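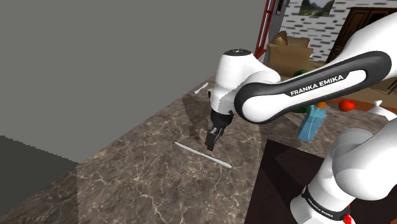
Knife rules in simulation: same as on the real arm, or not?

hraisanen
Tuesday, 14:10
We are writing the practice sheet for kitchen tasks at Kesto, and we don't agree on one point. When the simulated arm goes down to a knife on the counter, should we apply the same speed limit and keep-out zone as in the lab? I say yes. Odair says it is wasted time, as there are no fingers to cut in a simulator.

odair_g
I will defend myself. We run 3000 episodes per task. If each approach is slow, the queue is blocked until the next morning. Put the limits in when the policy goes to hardware.

StruanM
Disagree with Odair. At Stullcombe we did it his way in February. The policy learned fast approaches, then the controller on the real arm clipped them and the grasp came late. We retrained everything. Use the limits from the first day.

odair_g
Was it the speed limit or the latency? These are two different problems.

StruanM
Fair question. We changed both in the same week, so I can't separate them.

jabbasi
My view is between you. For me the more important rule is where to grasp. Our sheet says handle only, and an episode with contact on the blade is marked as failed, even if the knife is lifted. Speed we limit only in the last 200 mm above the counter.

hraisanen
Jawad, do you check this by contact or by gripper position? With a thin knife lying flat, the fingertip touches the stone very easily.

jabbasi
By contact – and we log touches on the counter separately, as a warning. Position alone gave us many false alarms.

odair_g
The last 200 mm I can accept. Hilkka, write it so and I will sign. But the keep-out zone I still want to discuss.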